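Progress note, October: path planner, simulated garden

Luzius Holzer asked for a plain answer on whether Gamilik is worth another round of money. Mine is "not yet".

- **Planning.** We ran 200 trials on the Pilis garden. The new planner beat the old one in the summary table, but Sixten Sundqvist tuned it on the same garden, so I don't put much weight on that.
- **Perception.** Slab detection is the weak part. Light and dark slabs get different scores, and I suspect the threshold was picked by eye. 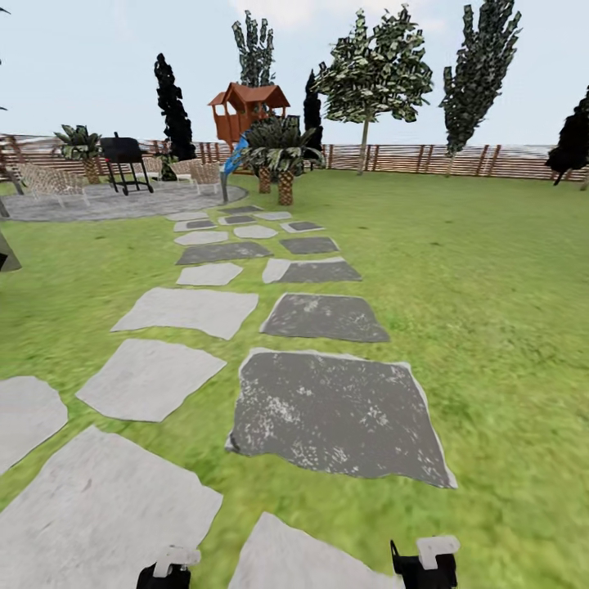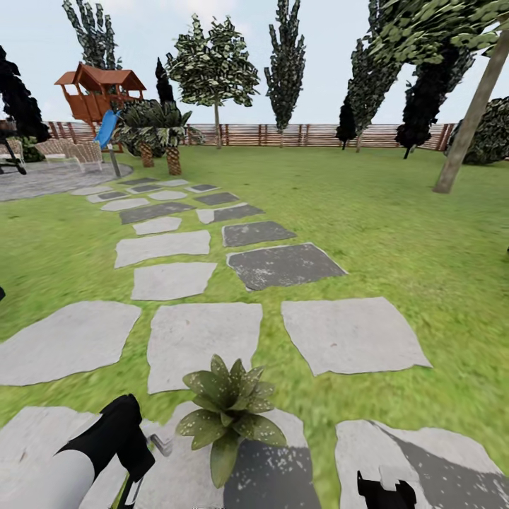
- **Tooling.** Replay now loads in 5 seconds, down from 20. I checked this myself and it holds.

## Before any more spending

Sixten wants 2000 more trials in Pilis. I would sooner see a smaller set in a garden he hasn't tuned on. Grevitz still owe us the contact model.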